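Tags: Grippers, Simulation, Long-Term Reviews
Last updated: 2023-05-07

Review: Kodus two-finger gripper, with the Tredley simulator package

I have run the Kodus for 6 months on small bracket picking. It is easy to mount and holds its setting well. The trouble is the grip signal. In February it began reporting a part held when the fingers had closed on nothing, and the arm carried on to the next station empty.

Strobel, the dealer, sent new firmware. False signals dropped but did not stop. I then ran 600 cycles in the Tredley simulator, which comes with the gripper, and got the same false signal 4 times. 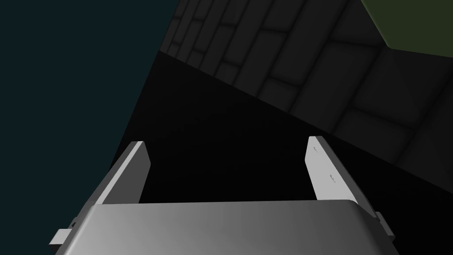 Can the grip signal be used as a safety input?
Keep it out of the safety circuit. Wire a separate part sensor and let that stop the arm.

Elfriede Görtz at Strobel took the fault report and answered within 2 days. A fix is promised, with no date given. The manual covers the signal in one short paragraph and leaves out the closing threshold, so I had to find a usable value by trial.

Good hardware, weak software. I would buy it again for light work with an outside sensor fitted. 

Reviewed by Till Rothe

We use cookies to remember your settings. Accept | Manage choices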